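Buy the Gripper, Skip the Subscription

2018-08-19

Kevell sells its hand-held gripper kit in two forms. The first is the tool alone: two fingers, a camera mount, the cable and a bag of spare pads. The second adds a plan called Boder, under which you upload your recordings and get them back sorted, trimmed and labeled. The sales page treats the plan as the real product and the tool as an accessory. I think that is backwards, and after working with both since March I would advise a small lab to buy the tool and leave the plan alone.

The case for the tool is mostly mechanical. The fingers close in parallel with very little side play, and the pads can be swapped with one hex key. Trigger force is low enough that an operator can work through a morning without a sore hand. We recorded 324 demonstrations before a pad showed wear at the tip, and the replacement took less time than finding the key. The older Saraç unit we used before this one has a stronger grip, but its fingers flex under load, and the recorded opening width drifts as a result. For picking up blocks that hardly matters. For cloth it does, because the difference between one layer and two is small.

Cloth is also where Boder falls down. Its labeling step was plainly built around rigid objects. It wants a single moment of grasp and a single moment of release, and it marks both by finger width. A garment does not behave that way. The fingers may close on a few fibers, slip, close again a little deeper and only then hold the fabric. Boder calls this three grasps, or none. Of the 126 clothing recordings we sent in, so many came back with the start point in the wrong place that we relabeled the whole batch by hand.

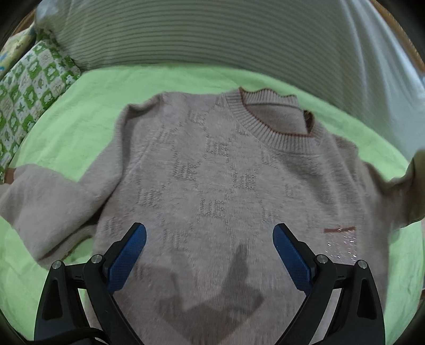 Fuzzy knits are the worst case. The pile compresses before the yarn carries any load, so finger width alone says little about whether the garment is held. A person watching the recording can usually settle it in a few seconds. Kevell's support desk suggested raising the width threshold, which helped with sweaters and broke the labels for pillowcases.

There is a fair argument on the other side. A group with no software person will find Boder easier than writing its own scripts, and the free alternative, Ludo, has thin documentation and an installer that failed on 2 of our 4 machines. If your objects are cups and boxes, the plan may earn its price.

For soft goods I can't recommend it. Kevell should sell a version that only syncs and stores the files – no labels, no trimming – and price it accordingly. The tool is good enough to stand without the rest.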